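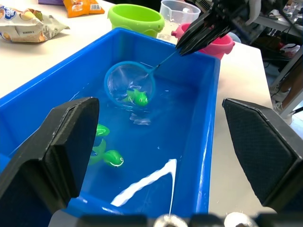 A small net dipped into a blue tub of water.

Do goldfish really forget everything after a few seconds?

You have probably heard this one. A goldfish swims around its bowl, sees a plastic castle, forgets it, swims around again and sees a brand new castle. People love to tell this story. It's on T-shirts. But has anyone you know ever checked?

Let's be fussy and ask where the idea came from. That turns out to be hard to answer. Some people say three seconds, some say five, and some say 5 minutes on a good day. When a "fact" keeps changing its number, be suspicious. It usually means that people are repeating it without looking it up.

How would you test a fish's memory?

You can't ask a fish what it had for breakfast. You have to watch what it does. Scientists have trained goldfish to push a lever to get food, and to swim toward a signal that means dinner is coming. If a goldfish forgot everything in a few seconds, it could never learn any of that. It would have to start over every time. Goldfish in these kinds of tests have remembered things for weeks, and sometimes for months.

A class in Nolunville tried something simpler. They tapped a spoon on the table next to the tank before each feeding. By August the fish were coming up to the top when they heard the spoon. Does that prove the fish remembered the sound? Careful! Maybe they saw a big shape leaning over the tank – that happens at feeding time too. To find out, you would need to tap the spoon while hiding, and also lean over without tapping. One test is hardly ever enough.

And what about snacks?

People also say a fish will eat until it pops because it forgets it has already eaten. There are two claims squashed together there. Goldfish do keep looking for food after a meal, and too much food can make them sick and their water dirty. But a hungry animal doesn't have to be a forgetful one. Think about yourself at a party. You may reach for more chips when you know perfectly well that you just had some.

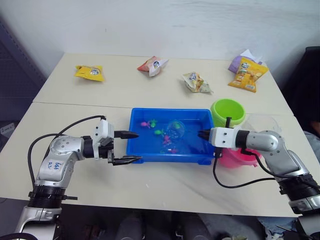

Baldursdóttir wrote to us from Rindgate: "My goldfish begs every time I walk past, even right after dinner. I still think he forgets!"

Maybe. But he might have learned that begging sometimes works. How could you tell those two ideas apart? Write down what you would expect to see for each one, before you start watching.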